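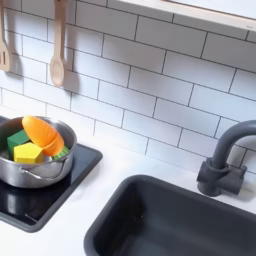 Is a regional carrier required to tell passengers why a flight was held on the ground for a safety inspection?

The carrier must give a reason for the delay, but under the Wuvarura conditions of carriage that reason may be as brief as "technical inspection." The full finding goes into the aircraft's technical log and, where it meets the reporting threshold, to the regulator. Passengers have no right to see either document.

Posted by: Forum Desk
Board: Regional Aviation Safety – Delays and Disclosure

rampside_382
I thank the Forum Desk for the summary. I would ask that it be read with some care. The conditions of carriage set out the minimum. They do not prevent a carrier from saying more, and in my experience at Nanar the station staff are often willing to do so when asked at the desk. Passengers who boarded the Kauppinen service on 9th July were told that a cargo door seal had been found worn and would be replaced before departure. The delay was two hours. I did not hear a single complaint at the gate.

northfield_ops
With respect to the previous poster, one well-handled delay does not make a policy. The same carrier held its evening service later that month and the announcement consisted of the words "operational reasons." That phrase covers a missing crew member, a late fuel truck and a cracked windshield equally well. If the industry wishes the traveling public to have confidence in its safety record, it should be prepared to use ordinary language.

Haler_Line_Maint
I work in line maintenance and post in a personal capacity. The reason announcements are short is that the people making them do not yet know the answer. A mechanic is sent out because a light has come on or a pilot has written up a noise. Until the panel is open there is no finding to announce. I have seen gate staff repeat a guess as fact and then have to correct it in front of a full departure lounge. That did more harm to confidence than silence would have done.

northfield_ops
I accept that the cause may be unknown at the first announcement. My objection concerns the second and third announcements, and the written notice that follows. By that time the work has been signed off and the cause is recorded.

Haler_Line_Maint
Recorded in the log, yes. The log is written for engineers. "Replaced No. 3 seal, leak check satisfactory" tells a passenger very little, and a translation prepared by the customer relations office will be checked by the legal office before it is released. I would expect the result to read very much like "operational reasons."

terminal_b_reader
May I ask a basic question? I was on a Haler departure that returned to the stand after we had already begun to taxi. We were given form 2334 and told to keep it. Does that form have anything to do with the safety report, or is it only for compensation?

Forum Desk
Form 2334 is the carrier's delay certificate. It states the scheduled and actual departure times and the category of delay. It is used for claims to the carrier or to a travel insurer. It forms no part of the occurrence report, which is filed separately by the operator. Please retain the original and send a copy only.

terminal_b_reader
Thank you. Mine has category "T" and no further text. I assume that means technical.

Forum Desk
That is correct.

rampside_382
I would add that category T should not alarm anyone. A return to stand is a normal decision by a crew that wishes to have something looked at. Crews at this end of the network are encouraged to make that decision without regard to the schedule, and I would be sorry to see any disclosure rule that made them hesitate – even slightly.

apron_observer
This point deserves more attention than it has received. If every return to stand is published with a cause and a flight number, the newspapers will rank carriers by it, and the carrier with the most cautious crews will appear at the bottom of the table. I am in favor of publication, but by quarter and by type of fault, with no flight numbers.

northfield_ops
A quarterly table does not help the passenger who is sitting at the gate and deciding whether to board.

apron_observer
It is not intended to. The passenger at the gate is relying on the signature of a licensed mechanic and the acceptance of the aircraft by its captain. A paragraph of explanation would not add to either.

northfield_ops
We shall have to differ. I consider that the person who has paid for the seat is entitled to the paragraph.

Forum Desk
Members are reminded that the consultation on disclosure of technical delays remains open until the end of October. Responses should be sent through the Wuvarura consultation page and should state whether the writer is a passenger, an employee or an operator. Comments left in this thread will not be forwarded.

Haler_Line_Maint
Are employees permitted to respond without naming their employer?

Forum Desk
They are. The employer field on the response form may be left blank.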